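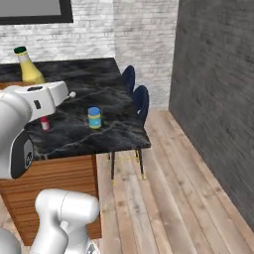
# Gripper says it's closed on the knob, but the drawer never opens (simulated kitchen, home build)

**Hjaltadóttir**, posted May 29, 2026

I'm building an arm at home, partly in my garage and partly at Flemon, the shared workshop near me. The end goal is modest: open a drawer or a cabinet door in a kitchen, and later on take something out and put it on the counter. The real arm has most of its joints working, but I don't want to try the pulling part on real furniture until it works in simulation. I've already cracked one printed finger by driving it into a shelf.

The simulator side is a model kitchen I put together from a free set of parts, with a stock arm in place of mine for now. The gripper settings are copied from the one I'm building: two fingers, parallel motion, 54 mm between them when fully open. The control code is mine, and it's the same code that will run on the hardware. I call the project Brulla, so if you see that in the log names, that's all it means.

Reaching works. I give it a target in front of a knob, it plans a path, and it gets there without hitting the counter. I was worried about the area near the wall cabinets, where the arm has to fold up on itself a lot, and I spent most of May on that.
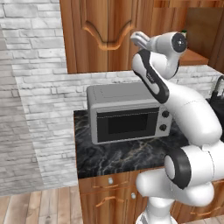 The folding problem came down to one joint limit I had typed in as degrees where the file wanted radians. With that fixed, the planner finds a path on almost every start position I give it, and I'm not looking for help there.

What doesn't work is the grasp. The sequence for each attempt is:

1. Move to a point in front of the knob with the fingers open.
2. Move straight in.
3. Close.
4. Wait until finger motion stops, then report "closed."
5. Pull straight back.

I run each attempt for 300 steps. The log says "closed" every time, the arm pulls back smoothly, and the drawer stays put. I tried 100 attempts overnight with small random changes to the start position and got the same result in all of them. No error, no warning. It doesn't slip off partway either, as far as I can tell from the drawer position, which never changes.

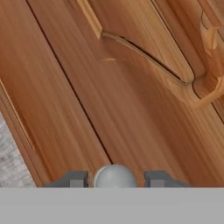 My first guess was friction, so I raised it on the fingers and then on the knobs, in steps, up to values that make no sense for any real material. It made no difference at all. I also turned the closing force up until the arm started to shake. When I finally slowed one attempt down and looked from the hand itself, I noticed that the gray ball between the fingers still has a small gap on either side of it, so the fingers aren't flush against it. I would have expected a hard stop against the surface. I assumed it was just the drawing being a little off from the physics, but now I'm less sure.

Things I've already checked:

- The drawer joint moves freely if I push it by script.
- The fingers do collide with the counter. I found that out by accident.
- The close command is the same one that works on the bench with the real fingers.

What should I look at next? I'd like to have this sorted before I print new fingers, since each pair ties up the printer at Flemon for an evening.

---

**Flondura**

Try more friction, and use a smaller time step. Mine was at the default and things kept sliding out of the gripper until I cut it in half. Also make sure gravity is on.

> **Hjaltadóttir:** Gravity is on. I can try the time step, but I don't think anything is sliding.

> **Flondura:** OK, then I don't know. It fixed it for me.

---

**plankside_dan_no**

I don't think this is friction. Friction only matters once two things touch, and if you raised it to silly values and saw no change whatsoever, they probably aren't touching. The gap you noticed fits with that, though a gap by itself doesn't prove it. What you see and what the physics uses are usually two separate shapes, and they can disagree in either direction.

Start with your step 4. "Finger motion stops" is not the same as "finger is holding something." It's also true when the finger has reached the end of its travel, or the position you told it to go to. Print the finger opening at the moment it reports closed. Do that once with a knob between the fingers and once in open air. If the two numbers match, nothing is stopping your fingers except your own command or a limit in the model file.

I'd look hard at that limit. You said you copied the settings from your real gripper onto a stock arm. If the stock fingers are thicker or shaped differently, a lower limit that is right for yours can stop these short of the object. And since you've had one units mistake in that file, check whether the finger travel is per finger or for the pair. I lost 2 days to that on a different model. Half the files I've seen do it one way and half the other.

If the limits are fine, turn on the view that draws collision shapes. Most simulators have one somewhere in the debug menu. Look for these:

- The knob has no collision shape. Very common in free kitchen parts. The drawer front gets a box, and the knob is only there to look at.
- The knob has a shape, but it's filtered out against the gripper. Some people turn that off so the planner stops complaining near handles, then forget.
- The fingers have been simplified to one solid block each. Stepped fingers lose their steps this way, and the part that meets the object may end up in a different place from where it's drawn.

The fact that your fingers hit the counter tells you the fingers have some kind of shape, so I'd do the knob first.

For the hardware, change step 4 no matter what you find. Have it report a grasp only if motion has stopped *and* the opening is wider than the empty closed position by some margin *and* the motor is still pushing. Otherwise you'll get the same silent "success" on the real arm whenever it misses — and then it pulls back with nothing in hand and goes on to the next step.

> **Hjaltadóttir:** Printed the opening both ways. Same number, down to the last digit. The travel was for the pair in my notes and per finger in the file, so my lower limit was twice what it should have been. With that corrected the fingers go right through the knob, so it looks like there's no collision shape on it either. I'm adding a simple sphere to each one now.

> **plankside_dan_no:** Two bugs, then. A sphere is fine for a start. Keep it the same size as the drawn one, and put the friction back to something normal before you run it again.

> **Hjaltadóttir:** First drawer opened, on the second try. The cabinet door still gets stuck because I pull in a straight line and the door swings on a hinge. I'll post that as its own thread.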